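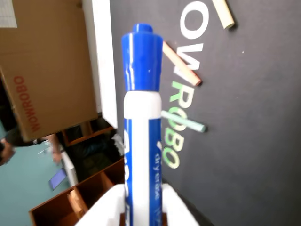 Tidying Up With a Desktop Arm: My Review After Two Months
Posted Apr 22, 2024
Rating: 3 out of 5

I have wanted a machine to pick up after me since I was a kid, so when I finally got a little tabletop arm of my own in February I had a list of chores waiting for it (a long one, my sister Liên Tôn will tell you, and most of it was her idea). Dishes and laundry were never going to happen with something this size. Putting away the odds and ends on a desk seemed fair, so that's what I've been asking of it: markers, chalk, the small stuff that piles up by evening.

Let me start with what I love. It's quiet, it fits behind a desk mat, and the first time it lifted a dry-erase marker and held on, I cheered out loud! Markers are its best subject by far. Out of 40 tries it got 16 into the cup, and most of the misses were near ones, with the marker tipping off the rim.

Chalk is a sadder story. The sticks roll, they're brittle, and a grip that suits a marker will snap a fresh piece in two. I turned the grip down and then it dropped them. I turned it back up a hair — snap. I've settled somewhere in the middle and I keep a box of spares handy.

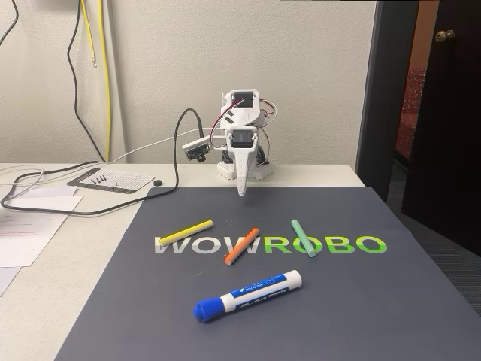 Tonight's chores: one marker, three sticks of chalk.

Setup took me most of a weekend, and I'd plan on the same if you're new to this. The cables want a good deal of desk, so measure before you clear a spot. I also found that showing it the same job over and over from slightly different starting places helped far more than fiddling with the settings.

Can it do housework, then? A very small slice of it, slowly, with me sitting right there. Clearing 10 things takes it longer than it takes me to make a pot of tea and drink it. I'm still fond of it and I'd buy it again as a hobby. If you want a clean desk by dinnertime, use your hands and save your money for now. I'll try socks next and add a note here when I do.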